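Residential Housekeeping Assistant (Part-Time)
Hafstein Serviced Apartments

Hafstein invites applications for the position of Residential Housekeeping Assistant. The successful candidate will join the team responsible for the care of our furnished apartments and will report to the Housekeeping Manager, Grethe Bech.

About the position

Hafstein lets furnished apartments to long-stay guests, most of whom remain with us for several months. Housekeeping visits take place while the apartments are occupied. The work therefore calls for discretion and for careful handling of items that belong to the guest. Assistants work in pairs and are assigned to the same apartments throughout a guest's stay.

The greater part of each visit is spent in the living and dining area. Tabletops are cleared and wiped, cloths are folded and put away, chairs are returned to the table, and throws and cushions are straightened. Carpets are vacuumed up to the edge of the hard flooring, which is cleaned separately. Cords are to be kept clear of walkways, and guests' electrical items may not be unplugged without permission. 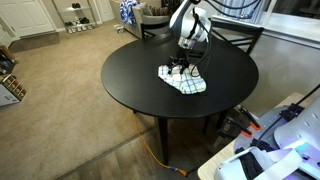
Principal duties

Tidying and cleaning living rooms, dining areas, bedrooms and kitchens according to the visit schedule
Washing, drying and folding table linens, dishcloths and throws
Dusting and polishing furniture, including dark surfaces that show streaks and lint
Cleaning upholstered seating and reporting stains or worn fabric
Reporting damage, missing items and maintenance needs on the day of the visit
Preparing apartments between stays, with assistance from the linen room

Requirements

Applicants must be able to stand, bend and lift throughout a shift, and must be able to read and follow product labels. Previous experience in housekeeping, home care or hotel work is preferred. Applicants without such experience will be considered and will receive training during the first 3 weeks of employment. Two references are required.

Hours and pay

Shifts run from 8 a.m. to noon, Monday through Friday. The starting salary is $2,050 per month, paid at the end of each month. Work clothing, gloves and cleaning supplies are provided.

How to apply

Please submit a résumé and a short cover letter to Boonsong Tanasarn, Personnel Office, Hafstein. Applications may be delivered to the front desk or sent by mail. Interviews will be held in June and will include a practical exercise in one of our apartments. Questions regarding the duties of the position should be directed to Grethe Bech through the front desk.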